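I met Aisyah Wijaya on a Sunday, at the kitchen table where she runs Rindness, her mending business. The kettle was already on, and she'd set out 2 mugs before I'd got my coat off!
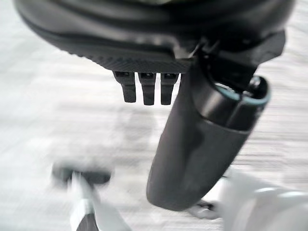
Smooth dark grey above, crosshatched underneath.

She learned to darn at 18, from a neighbour called Brândușa Pană. "She made me unpick my first sock four times," Aisyah told me, laughing. "I was furious -- but I've still got the sock."

These days it's mostly jumpers and work shirts, roughly 600 a year, and November is mad. I asked what she won't take on. "Zips in tents. Never again."
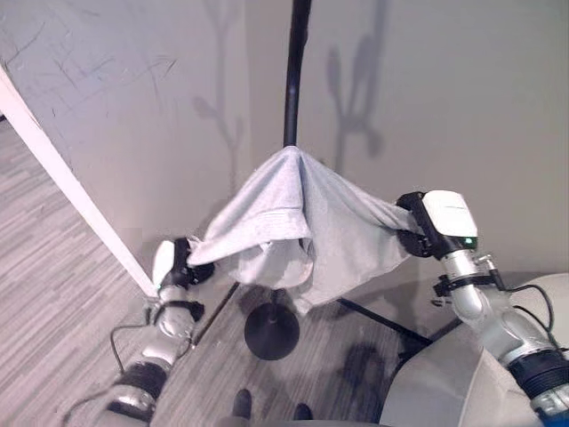
Light grey cloth over the black pole, held at both sides.

And her favourite colour of thread? "Grey," she said, topping up my tea. "Goes with everything, hides most of my sins."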